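Citwood Manipulation Group
Minutes of the gripper comparison meeting, July
Start 10:00, Room 2

Present: Fanni Major (chair), simulation, controls, purchasing
Minutes: simulation

1. Minutes of the last meeting

Approved with one change. Under item 4, "wrist torque" should read "finger torque". The open action on the calibration board is closed.

2. Gripper candidates

Two grippers are still under comparison, the Vonness parallel gripper and the Alteo parallel gripper. The three-finger hand was dropped at the last meeting and will not be brought back unless the budget changes.

Purchasing has the loan agreement for the Alteo unit. It runs to the end of the project phase and covers the gripper and its cable, but not the mounting plate. Controls will have a plate made in the shop. Fanni asked that the plate drawing be saved with the other fixtures this time.

3. Simulation results

Simulation reported on the kitchen counter task set. Each gripper model was run through the same 737 start positions with the same controller settings. The Vonness model completed 633 of them. The Alteo model has not finished its run. The job stopped overnight when the disk filled up and was restarted this morning, so no comparison can be made yet.

Controls asked how many of the Vonness failures came from the gripper and how many from the planner. Simulation has sorted only part of the log. Of the failures looked at so far, 52 were planner timeouts in which the arm never reached the grasp pose. These will be listed separately in the report, and the same split will be made for Alteo.

Fanni asked that the success rule be written down before the second set of numbers comes in. Agreed wording: the object is lifted clear of the counter and held until the end of the run. An object that turns in the fingers but stays held counts as a success. Controls wanted rotation recorded as well, and simulation will add a column for it.

4. Wrist camera

The group discussed whether the counter texture is a fair test for the camera. Purchasing felt a plain surface would be closer to the bench in the lab. Simulation would like to keep the marble, as the pale veins give the segmentation step something to get wrong. Decision: keep the marble for this round and add a plain gray counter as a second condition once both grippers are done.

Thin objects were also discussed. With the fingers wide open, a thin object can sit well off the center line and still be inside the gap. The present controller closes both fingers at the same speed, so one finger makes contact first and pushes the object toward the other. Controls proposed a small sideways correction from the camera before closing. Magyar, the older controller branch, already has code for this, but it was written for a fixed overhead camera and will need new transforms. 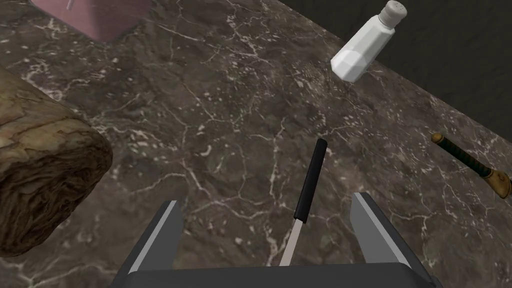 Fig. 1. Simulated counter seen from above, fingers open on either side of a black and off-white rod. Salt shaker at upper right.

Simulation pointed out that the rod in Fig. 1 is nearer the left finger and leans to the right, so a correction in position alone may not be enough. Controls will try position first and look at angle afterward.

5. Bench test

The bench test will use the same order of objects for both grippers. Finger pads are to be wiped down between sets. The arm speed limit stays where it is. Purchasing asked whether spare pads should be ordered now. Agreed to order one set for each gripper.

6. Actions

Simulation: finish the Alteo run, sort the rest of the Vonness log, add the rotation column.
Controls: mounting plate, port the sideways correction from Magyar.
Purchasing: spare pads, written confirmation of the loan end date.
Fanni Major: circulate the success rule.

7. Other business

The render machine needs more disk space. Simulation will get a quote.

Meeting closed at 11:15. The next meeting will be set when the Alteo run is complete.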